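The Night Ferry to Onsri

My aunt ran the ticket window at Flanau for most of her life, and when her knees gave out she handed me the key, the cash tin and a cushion with the stuffing coming out of one corner. The ferry to Onsri left at 4 in the morning, winter and summer, and I was to be there with the lamp on and the coffee made, whether anyone came or not.

Mostly it was the baker's boy, and a woman who carried a hen in a covered basket and always bought the hen a ticket too. I told her the first week that hens rode free. She said, very kindly, that my aunt had never minded, and so I sold her two, and went on selling her two – one round trip, one single.

It was August before it struck me that the second ticket was the single. She came back every Wednesday with the basket over her arm, so light it swung.
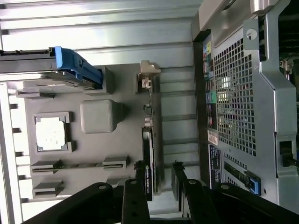 2. The Other Shore

I took the crossing myself that fall, wearing my aunt's good coat, and there were hens all the way up the hill.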